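Khondokar shows its two-handed robot how to fill a tray, one can at a time

JURAU, Sat 13 April. The tray is green, the mat is blue, and the job would take a person two seconds. Pick up a can, set it down in the tray, let go. At the Khondokar workshop in Jurau, a two-armed robot is learning to do the same thing by being led through it over and over by somebody sitting across the room with a pair of sensor gloves on, and it's a surprisingly gripping thing to watch.

The project is called Dando. It began last fall with a plain goal: find out how well a robot can pick up everyday handling work when the only teaching it gets is a person doing the job through its own arms and hands. The operators don't write a path for the arms to follow. They put on the gloves, look at a screen showing what the robot's cameras see, and do the job. The robot's hands copy theirs, and everything is saved: the video, the position of each joint, the moment the fingers close.

As of this week the team has 1118 saved runs of the tray task. It wants 2000 before the first full round of training, and at the present pace it should get there before summer.
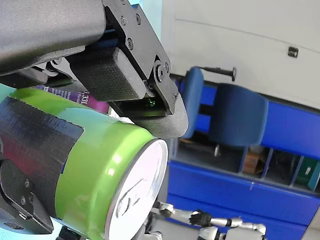
Up close with a lime-green can and a black gripper at the Khondokar workshop.

Drink cans sound like an easy place to start. They're all one shape, they stand up on their own, and you can buy more at the corner store. But a tall, slim can is a tricky customer for a robot hand. It tips if a finger brushes it near the top. It turns if one side of the grip lands early. The lid is shiny and catches the overhead lights, so the same can may look quite different to a camera from one side of the mat to the other. And a can that has been squeezed too hard shows it right away, so the operators know on the spot whether a grip was too strong (there's a bag of dented ones by the door, and it's a big bag).

The setup itself could be put together on a weekend, apart from the robot. Foam floor tiles locked together make the work surface. They're soft enough that a dropped can doesn't bounce far, and the plain blue makes it easy to see where everything is. The tray goes in the middle, with a hand on either side. A small gray cross lies to the right of the tray, and the operators use it to get their bearings when they're looking at the screen and have no real depth to go by.

Each run starts with both hands open and clear of the cans. The operator waits for a tone, moves one hand in, takes hold, lifts, carries, lowers, and opens the fingers. Then the hand backs away the way it came. That last part counts as much as the rest. A run in which the can lands nicely and then gets knocked over by a departing thumb goes in the reject pile, and the new operators all seem to do it on their first afternoon. 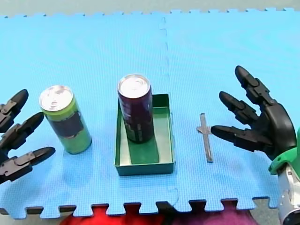
One operator said the first hour is the strange one, when you keep wanting to reach as fast as you would in your own kitchen and the hands on the screen come along a beat later. After that, the operator added, you stop thinking about the gloves and start thinking about the can, and that's when the good runs begin to pile up.

The delay is small, but people notice it. Restunden, the company that makes the gloves and the control software, has been working with the Jurau team since January to bring it down. An update last month helped a lot. Before it, an operator could expect to record 62 usable runs in a full shift. The best shift since then has produced 97, and the whole workshop stopped for cake.

Speed isn't everything here, though, and the team is quick to say so. A fast run with a jerky wrist is worth less than a slow, smooth one, because the robot will learn the jerk right along with the rest. Operators watch a playback after each run and mark it keep or toss. A second person looks over a share of the keepers later in the day without knowing who recorded them. There are friendly arguments about this! One person's "little wobble" is another person's toss, and the written rules for what counts as a clean placement have grown from half a page to six.

The rules cover things you might never think about. The can should come down flat, with its base meeting the tray all at once. The grip should be somewhere on the body of the can and well clear of the pull tab. If one can is already in the tray, the next one has to go in without pushing it. Fingers may touch the mat, but they may not drag on it. And the hand that isn't doing the lifting should stay open and still on its own side, since a restless free hand teaches the robot to be restless too.

The free hand turned out to be the hardest habit for people to break. Most of us move both hands a little when we're concentrating on one. The operators now practice with the idle arm resting on a cushion, and the difference in the recordings was visible the same day. 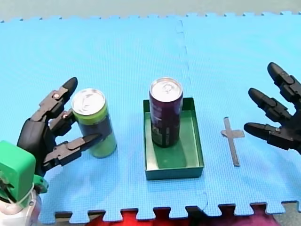 Learning from the misses

Not every tossed run is thrown away. The Dando team keeps a separate folder of tries that went wrong in a useful way: a can that leaned and was caught, a grip that had to be opened and taken again, a placement that started over the edge of the tray and was corrected before the can came down. In those runs the operator gets out of trouble, and the robot will need to know how to do that as well.

An early trial made the point. In February the group trained a small test version on nothing but perfect runs. It did well until something went slightly off, and then it had no idea what to do next. It would hold a crooked can in midair for a long while, or set it down wherever it happened to be and back off as if the job were done. After a batch of recoveries was added to the mix, the next version began to fix its own crooked grips now and then. It didn't fix all of them, or even most, but the first time it let go, shifted its fingers, and took hold again, people came over from the other benches to see the replay.

That test version is resting now while the larger set is recorded. The cans are moved between runs, sometimes by a finger's width and sometimes clear across one side of the mat, so that the robot can't simply memorize a spot. The order changes too. On some runs the tray starts empty and on others there's already a can standing in it. Lighting is next on the list, and the team plans to record a few days with the blinds open and a few with them shut.

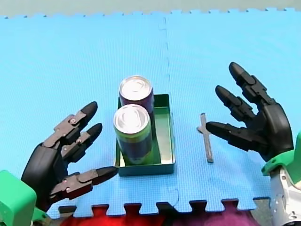 All that variety is slow to collect, and it's where a person in the gloves really earns their keep. Someone who has been doing this for a few weeks starts to come in at a different angle when a second can is close by, or chooses a lower hold when the top is crowded, without stopping to work it out. None of that is in the six pages of rules. It goes into the recordings all the same, and the hope is that the robot will pick it up from there.

The next task has already been chosen. Once the tray work reaches its target, the operators will switch to passing an item from one hand to the other, which needs both arms at the same time and will put the cushion out of a job. A few practice passes have been tried after hours. They were clumsy and a lot of fun, and one of them even looked smooth.

Khondokar plans to share what it learns as it goes. A first write-up of the tray task, with the full rules for clean placements and a selection of the recorded runs, will be posted on the Dando project page when the set is complete. Other groups working with two-handed robots will be free to use it. Restunden will put out its changes to the glove software around the same time, including the smoother wrist tracking that the Jurau operators have been asking for.

The workshop also opens its doors to visitors on the last Thursday of the month, from 4 to 7 p.m. Guests can watch a recording shift and, when the schedule allows, try the gloves for themselves on a practice tray. Children are welcome with an adult, but the smallest glove size fits ages ten and up. Sign-up is through the project page, and places for April are nearly gone.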